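About the Laboratory | Research | Two-Arm Handling

About the Dudach Laboratory for Two-Arm Handling

The Dudach Laboratory is a research group within the Endutmont Institute. Its purpose is to develop and test methods by which a pair of robot arms may learn everyday handling tasks from human demonstration. The Laboratory was founded to study the handling of soft and yielding materials, a subject which had until then been treated at the Institute only in student projects.

The Laboratory is directed by Aicha Samir. Mounir Ait Ali is responsible for learning methods, Youssra Lamrani for data and evaluation, and Arnulfo Usuga for equipment and safety. The group has seven permanent members and admits research students each October.

Our field of work

Rigid parts of known shape have been handled by machines for many years. Packaging is a harder matter. A sheet of film has no fixed outline, it folds in a new way each time it is touched, and it can be difficult for a camera to tell where the sheet ends and the table begins. Shredded filling, bubble wrap and open box flaps present related difficulties. These materials are met daily in shops, warehouses and homes, and it is the view of the Laboratory that progress with them would be of wide practical value.

Our principal line of research is known within the Institute as the Jillitz method. A human operator guides both arms through a task many times over. The movements of the arms are recorded together with the camera views, and a control model is then trained to predict the next short run of movements from what the cameras show. The distinctive feature of the method is the treatment of pauses. In most demonstrations the operator hesitates before closing on a soft object. Earlier models trained by the Laboratory copied these hesitations and tended to remain in them. Under the Jillitz method, pauses are marked in the recordings and given less weight in training, while the short period immediately before contact is given more.

All work is carried out at a plain bench with an arm at either side. The bench is kept deliberately ordinary, and goods and packaging are placed on it in no fixed arrangement.

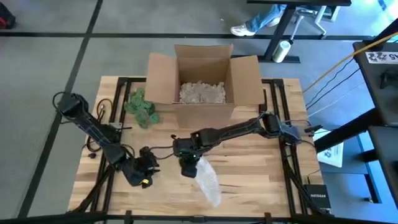

Tarcísio Toledo has put it to the group that a method of this kind should be judged by its worst day and that average scores hide too much. The Laboratory has accepted the point. Results are now reported by session as well as in total, and the weakest session is always stated.

Results to date

The present collection consists of 2,597 demonstrations, divided among six families of task. These include drawing film away from an object, gathering loose wrapping, and passing a soft item from one arm to the other. Each demonstration is reviewed by a member of staff other than the operator before it is admitted to the collection.

The first full evaluation of the Jillitz method compared it with a model trained on the same recordings without the weighting of pauses. The weighted model completed more of the trials in every family of task, and the gain was greatest where thin film was involved. It was smallest in passing between the arms, where most failures arose from poor timing between the two sides. The weakest session was one in which the lighting of the room had been altered, and the Laboratory regards sensitivity to light as the chief limitation of the work at its present stage.

A second finding concerns the placing of cameras. A fixed camera shows the whole bench but gives little help in the last moments before contact, when an arm may conceal the very edge it is about to grasp. A small camera carried near the gripper supplies this closer view, although it moves with the arm and its pictures are often blurred. When such blurred pictures were removed from the training material, performance fell. They are now retained, and the model is trained to make use of them.
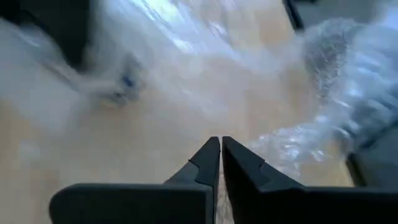

Why not simply slow the arm down until the picture is sharp? The question was raised by a reader of our first report and deserves a plain answer. Slower movement was tried over 15 sessions. The pictures improved, but thin film shifted more before the fingers closed, and the number of successful grasps did not rise. The Laboratory therefore continues to work at the operator's natural speed.

Standards of conduct

The Laboratory publishes unsuccessful trials alongside successful ones. A trial is counted as complete only when the task has been finished without human help, and the conditions for success are written down before the session begins. Operators are trained members of staff or supervised students, and no person is asked to work longer than the limits set out in the Institute's rules.

Partnership and study

The Laboratory is supported by the Institute and by a research agreement with Bianchini, a supplier of packing services, which contributes materials and advice on their use. The agreement leaves the choice of research questions, and the decision to publish, entirely with the Laboratory.

Applications for research study are welcomed from graduates in engineering, computing and related subjects. Experience with robots is useful but is not required. Applicants should write to Youssra Lamrani at the Institute, enclosing a short statement of interest and the name of one referee. Visits by schools and professional bodies may be arranged through the Institute office during term.

Page last reviewed: 2021-12-20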